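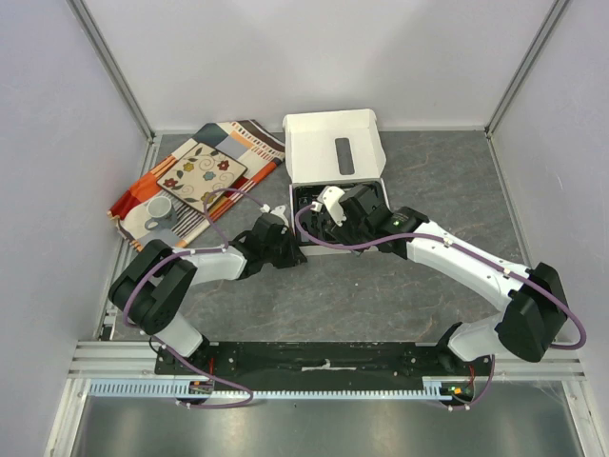
Wenn ein Greifarm mitten in der Bewegung stehen bleibt, ist es in neun von zehn Fällen das Kabel. Nicht der Motor, nicht die Software. Kabel zu stramm, Kabel eingeklemmt, Stecker halb draußen. Hatten wir in der Werkstatt jetzt wieder, darum schnell die Tipps zusammengeschrieben, bevor ich es vergesse. Die lila Leitung am linken Arm macht einen Bogen bis über die Ecke vom Teller, und genau so ein Bogen bleibt gern irgendwo hängen: Tassenhenkel, Tuchkante, Kartondeckel. Also erst schauen wo die Schlaufe liegt, dann einschalten. Gilt für alles mit Arm, auch für die kleinen Küchenhelfer von Gruris und Konsorten.

Was bei uns passiert ist

15. März, Greifer fährt runter zum Karton, Schlaufe hakt am Tassenhenkel ein, Arm zieht weiter. Tasse weg, Teller hinterher, Stecker am Handgelenk halb rausgezogen. Danach Fehler 412 am Steuergerät. Steht im Lurnent-Heft als "Verbindung prüfen", vielen Dank auch. Khang hat dann den Stecker gefunden, ich hatte schon die halbe Verkleidung offen. Hand hatte zum Glück keiner drin.

Kabel

Schlaufe an jedem Gelenk lassen, so groß dass der Arm ganz ausgestreckt nicht zieht. Aber auch nicht größer. Arm stromlos von Hand einmal durch den ganzen Weg führen und dabei nur aufs Kabel gucken.
Kabelbinder nicht festknallen. Die Leitung muss sich darunter noch drehen lassen.
Keinen Binder direkt am Gelenk, lieber ein Stück davor und ein Stück dahinter. Am Gelenk scheuert es durch, bei mir einmal in 2 Monaten.
Überstehende Enden bündig abknipsen, sonst reißt man sich die Finger auf. Nagelknipser geht besser als Seitenschneider.
Klettband geht auch, hält aber schlecht wenn Fett drankommt. In der Küche also eher nicht.

Geschirr und Tücher

Stoff unter dem Geschirr ist so eine Sache. Dämpft schön, rutscht aber mit, wenn der Greifer an einer Ecke hängen bleibt. Antirutschmatte drunter (die für Schubladen, zuschneiden), dann bleibt es liegen. Tuch vorher glatt ziehen, Falten sind Fangstellen.
Zum Üben die angeschlagenen Teller nehmen. Henkel immer weg vom Kabel drehen!!
Deckel von Klappschachteln ganz nach hinten umlegen. Wenn er halb steht, fällt er irgendwann auf den Greifer und der Arm meint, er hätte was gegriffen. Wer ganz sicher gehen will: Streifen Malerkrepp über den Deckel auf die Unterlage.

Zahnstange und Schiene

Trocken lassen oder ganz dünn fetten. Kein Speiseöl, wird klebrig und zieht Krümel. Đạt hat es mit Nähmaschinenöl gemacht, ging eine Weile, dann war alles schwarz.
Putzen mit alter Zahnbürste, immer quer zu den Zähnen ausbürsten, danach absaugen. Strom vorher aus, auch wenns nur kurz ist.
Ein Reiskorn zwischen den Zähnen reicht, dann ruckelt es und man sucht den Fehler wieder am Motor.

Offene Platinen

Wenn Elektronik ohne Deckel am Gestell sitzt: nichts Flüssiges auf den Tisch, auch keine "leere" Tasse mit Rest drin. Nicht mit feuchtem Lappen drüber. Trockener Pinsel, fertig. Eine durchsichtige Brotdose, auf einer Seite ausgeschnitten, gibt eine brauchbare Haube ab. Luftlöcher nicht vergessen.

Wenn er stehen bleibt

1. Not-Aus. Nicht zuerst nach dem Teller greifen, auch wenn er rutscht.
2. Warten. Bei unserem sackt der Arm nach dem Abschalten noch ein Stück ab, da also nicht drunterfassen.
3. Kabel von Hand aushängen, nicht mit dem Arm freifahren.
4. Stecker prüfen, alle, auch den den man nicht verdächtigt.
5. Langsam wieder anfahren, ohne Geschirr. Läuft er 5 mal sauber durch, darf wieder was auf den Tisch.

Grünes Lämpchen heisst bei unserem übrigens nur, dass Strom da ist. Nicht, dass alles in Ordnung ist. Hat bei der 412 auch brav geleuchtet.

Nachtrag: Sohail fragt welche Binder. Die schmalen weißen aus dem Baumarkt, Marke egal. Ersatzstecker sind bestellt, schreibe dann noch was zum Crimpen dazu.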